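Ticket 289 - Laundry booking page double books slots, Worthorpe site
Opened by: Sawsan Sabbagh
Assigned: Viktória Pap
Status: pending customer
Priority: normal

Sawsan, 21st May
Booking page let two people take the same slot again. Both got the confirmation email, both turned up. Second time since the Tadel update. Calendar view shows one name, the email log shows two. Refreshing does nothing. Tried Chrome and Firefox, same thing.

Viktória
Thanks. Need to know if it's every machine or only some. Also which time zone the site is set to, Settings > General, bottom of the page. Don't change it yet please.

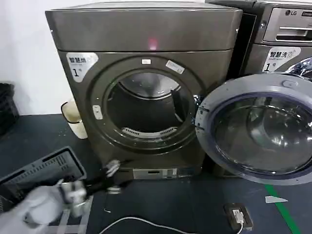

Sawsan
Time zone says "default". Only the evening slots as far as I can tell, anything after 7. Mornings fine. Gutitz site has the same page and no complaints from there.

Viktória
OK so likely not the template. Pulled the logs. Both bookings are written in the same second and the lock isn't released in between, then the second one gets a 500 error but the email goes out anyway. Will turn off the email queue for Worthorpe tonight and send them by hand from here. Tell people the calendar view is the one to trust.

Sawsan
Done, put a note on the door and in the group chat. Can you also check cancelations? Someone cancelled and the slot stayed grey for them, but free for everyone else.

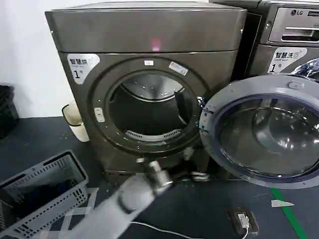

Viktória
Different bug I think. That one is the browser cache. Ask them to log out and back in, if still grey send me the user name and I'll clear it from this end. Splitting it into its own ticket so we dont mix them up.

Update: lock fix is on the test copy. Ran it with two accounts, same slot, same click. First one booked, second got "slot taken", no email. Want to leave it on test a bit longer before I push it.

Sawsan
Good. While you're in there, can the resource list have pictures? New people pick the wrong line all the time, the names mean nothing to them. Gulyás export only has the codes.

Viktória
Yes, there's an image field, just never switched on. Attach what you have, one per machine.
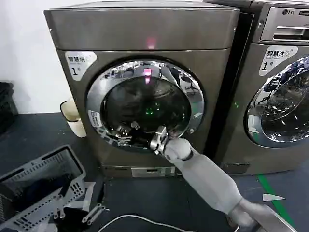 Washer, front view, door with chrome ring

Sawsan
Shows up fine on my phone. Bit slow on the old desktop but ok. Will send teh rest.

Viktória
Fix pushed to Worthorpe, email queue back on. Old double bookings are not cleaned up, you need to delete those yourself from the admin list. Leaving this open till you confirm an evening with no clashes. Proper rewrite of the booking lock is planned for July.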